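## Open day at Drultholm draws 335

Drultholm opened its robot workshop to the public on Thursday, September 30, 2021, and 335 people signed in at the door. Fergal Heffernan ran the two-arm demonstration at a table set with markers, a black cup and a pair of glasses in their case. Visitors asked mostly about speed and cost - Heffernan said the arms are still slow next to a person. Groups were kept to 16 and each got a short talk from Lorcan Dolan first. The workshop will open again in April.
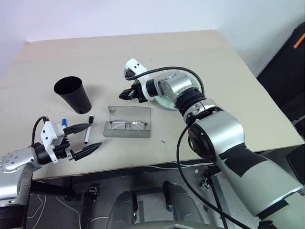

## Parking at Numham

The lower lot stays closed this week. Use the Simico entrance.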